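3.2 Plain surfaces and attention to clutter

What delighted us most in the Purkton homes was how much people cared about their blank surfaces! Across 868 diary entries, a clear white expanse was the feature householders mentioned most warmly, well ahead of colour or storage.
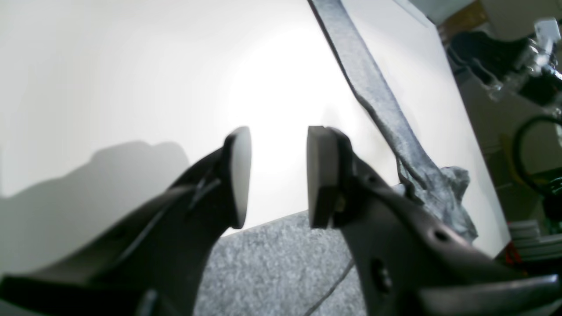 Figure 4. A white surface under bright light, with a grey shadow at left.

Shadows came up too, and often. Milošević's coding picked out three recurring terms for them, and "bumpy" was easily our favourite.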